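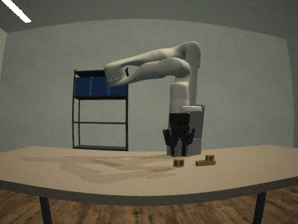
Every equipment budget I have ever seen has one line for the robot and one line called "other," and it's the second line that eats the year. The robot is easy. It comes with a quote, a lead time and a salesman who remembers your birthday. Other is where you find the table. Look at how much of the picture is tabletop - a great tan expanse of it, mostly bare, with the arm bent double at the back and all the business going on at the right, where a gripper hangs open over a block. In a simulation that table is free. Make it wider, give it a curved front, put shelves and blue bins behind it, and no purchase order is raised. Then somebody pastes the rendering into a proposal, and the people who sign things assume the furniture is included.

I did this myself at Stistton. My first plan had a fine arm in it, a gripper, and $385 for a bench. Vasco Amaral, who had to bolt the arm to something, asked whether I wanted it to pick up parts or go for a walk. We bought a proper base. It cost more than my first car, and it ran better too.

So I've become a bore on the subject of buying backward. Start with the blocks, or whatever your version of the blocks is. What has to be picked up, how heavy is the worst one, and how far does it have to travel? Rodrigo Macedo made us answer this before he would let anyone open a catalog, and we sulked, and then we discovered that everything we handled in a normal week would fit on a tea tray. We had been pricing reach for a job that needed none. The smaller arm left us enough for spare fingers, which we had budgeted at zero on the theory that fingers last.

The other thing I'd put in early is people. A vendor will tell you training takes two days, and it does, in the sense that the course is two days long. After that comes the month in which your best technician does nothing else, and that month never shows up on a quote. At Stistton we now write in 200 hours for it and call it "commissioning," a word finance has never once questioned.

Conceição Valente thinks I'm too hard on the glossy proposals. A rendering at least gets the thing approved, she says, and an honest spreadsheet has never made anyone reach for a pen. She may have a point. She got her second arm in May, and I am still waiting to hear about my shelves.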